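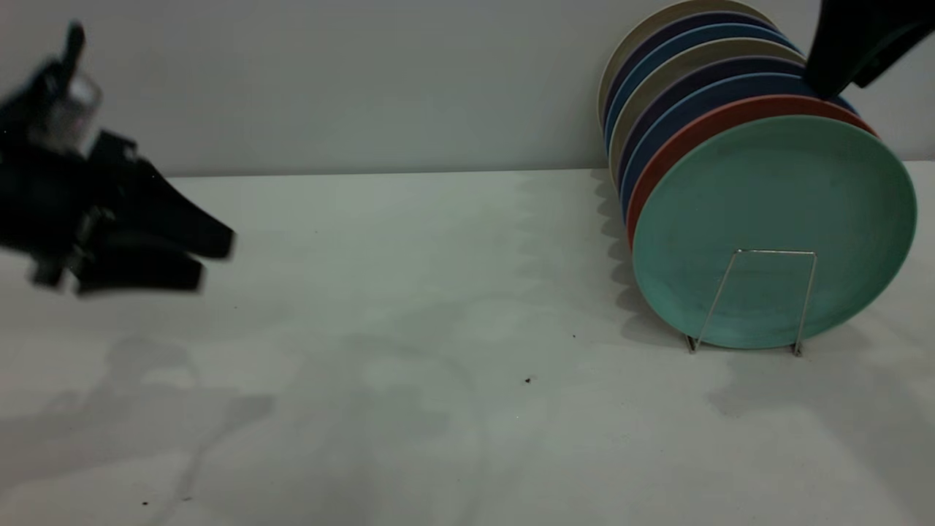
Re: Shared kitchen at the Rander building – dishware and booking rules

To: Building users list
From: Nazar Ostapchuk, Facilities Office

Dear colleagues,

Thank you to those who replied to the draft rules circulated last week. The text below answers the points raised by the Saha reading group, whose message is quoted in part, and confirms the arrangements that will apply from November.

> The draft says that all dishware must be returned to the kitchen
> by the end of each booking. Our sessions in the upper meeting room
> finish at 9 p.m., and the kitchen is locked at the same hour. We
> would ask either for a later closing time or for permission to
> leave plates in the meeting room overnight.
>
> We would also like to know whether outside caterers may use the
> building's plates, and who pays when something is broken.
>
> Finally, the draft mentions a deposit but gives no amount.

On the closing time: the kitchen will remain open until 9:30 p.m. on any evening when the upper meeting room is booked. The front desk will have the booking sheet and will lock up accordingly. Plates may not be left in the meeting room overnight. The cleaning contract with Podetlow covers floors, tables and waste, and does not extend to dishes. Items left out in the past were moved to several different cupboards, and a number of them have yet to be found.

On caterers: outside caterers may use the building's plates and serving dishes provided that the group making the booking has signed for them. The signature must be that of a member of the group. We cannot accept a caterer's signature, as the office has no agreement with these firms and no practical means of following up with them afterward.

On breakage: a single broken plate or cup will be treated as ordinary wear and will not be charged. Please report it on the sheet inside the pantry door so that it can be replaced. Larger losses will be taken from the deposit.

On the deposit: the amount is $1000 for events open to the public. Regular groups that meet in the building at least once a month pay no deposit. The figure is set by the building's insurance terms and covers the rooms as well as the kitchen, so we are not able to vary it for individual bookings.

Two further matters were raised by telephone. The large serving platters are kept in the locked cabinet, and the key may be requested from the front desk at extension 3232. The dishwasher takes the plates and cups in daily use. The platters should be washed by hand – the glaze on the older ones has begun to dull.

Bookings made before the new rules take effect will be honored on their original terms. Groups with a standing Wednesday booking should note that the Numine staff training will occupy the ground floor on two of those evenings. The groups concerned will be offered the upper meeting room at the same rate, and I will write to each of them separately.

Further comments may be sent to this list or to the Facilities Office directly.

Sincerely,

Nazar Ostapchuk
Facilities Office, Rander building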